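Simulate first, buy the arm later
Posted 3/2/24

Every spring a new group of people comes into our shared workshop and wants to build a robot that picks up fruit. I don't know why it is always fruit. Two years ago I was one of them, so I have no right to smile. But I have by now a strong opinion about the order in which the work should be done, and it is different from the order which most people at our benches follow, so I want to write it down.

The usual order is this. You buy servos, or you print an arm, or you find a second-hand one. You screw it to a table. You write a little code, and the arm hits the table. You repair the wrist. You write more code, and the arm hits the table from the other side. After three months you know a lot about repairing wrists and very little about grasping.

My first arm I built exactly so. I called it Bolleck, after the street where I lived then. It cost me 602 dollars in parts, and I don't count here the gripper, which I made two times. Bolleck had a shoulder that bent under its own weight, and I spent the most part of one winter thinking my control code was bad when the problem was a coupling from soft plastic. I am an electrician by training. I can find a fault in a wall in a few minutes. But in a machine where the mechanics, the wiring and the program are all new on the same day, I could not find anything, because I trusted nothing.

My opinion is that the first months of such a build belong to the computer. Make the room in simulation, make the table, put an arm there that somebody else has already modeled well, and start to pick up things. Only when this is boring should you touch a screwdriver.

I know what the others say to this, because they say it to me at the coffee machine. Glenys Cadwaladr, who welds and who has built more working things than I will in my life, tells me that a simulated bearing never squeaks. She is right. In simulation there is no backlash if you don't add it. The cable does not catch on the edge of the table. When you spend too long there, you begin to believe that the world is as polite as your program, and then you meet the real one and you are offended.

Still I think she draws the wrong conclusion from a correct observation. If the world is hard, I want to meet it with only one problem open at a time.

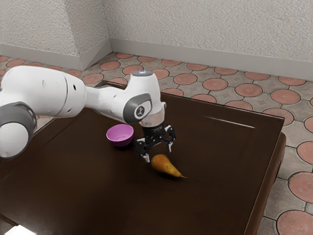
A pear is a good teacher in this respect, better than the cube which all the tutorials use. With a cube you can be stupid and still succeed, when the cube is straight. A pear on its side has a thick end and a thin end, and it rolls on a curve. You must decide where to hold it. If you close the fingers near the neck, the heavy part wants to turn down. If you go for the thick part, you must first know that your fingers can open wide enough, and you must come down in the correct angle. All these questions are geometry. They are the same questions on the screen and on the bench, and on the screen a wrong answer costs me one press of the reset key.

The first time I did this exercise, I made 290 attempts in one evening. With Bolleck I could make 8 before something needed to cool down or to be tightened. I don't say that each simulated attempt is worth the same as a real one. It is not. But I learned that evening that I had my approach height wrong in the code, and I had it wrong already with Bolleck, the whole winter long, and I had blamed the plastic also for this.

There is one more argument, and it is about money. Our workshop is open to everybody who pays the monthly fee, and this includes students and people between jobs. A ready arm of decent quality was offered to us last March by a small dealer, Flonik, for 2,082 dollars, and we had a long discussion if we should put our money together. I was against it. The people who shouted most for it had not yet moved a joint, real or simulated, and I was afraid that one person would use it and the others would stand behind him and watch. A simulator runs on the old computers by the window. Five people can make their mistakes at the same time, and the next person does not inherit a bent finger.

I must be fair about the costs. To make a good simulated room takes time, and it is a kind of time that feels like nothing is happening. I have seen people give a whole week to the reflections on a table. I have done it also. It is pleasant work - you move a lamp, you look, you move it again - and the arm does not learn anything from it unless you use a camera image for the control. So I would say, set a limit. A table, a bowl, one object, a floor so that you see when something has fallen. Then write the code.

And at some point you must leave. Here I agree fully with Glenys. My second arm, Mavo, stands now on my bench at home, and in the first week it surprised me many times. The friction at the fingertips was lower than I had set it. The table was not level. The motor in the elbow was slower when it was warm. But each surprise had a name and I could find it, since the program had already done its work elsewhere and I did not suspect it first.

To the new people who come this spring I would say, keep your money in your pocket until summer. Take the free chair by the window and put one pear on one table. When you can grasp it from any direction, come to my bench, and I will lend you Bolleck's old shoulder so you can see how a soft coupling feels in the hand.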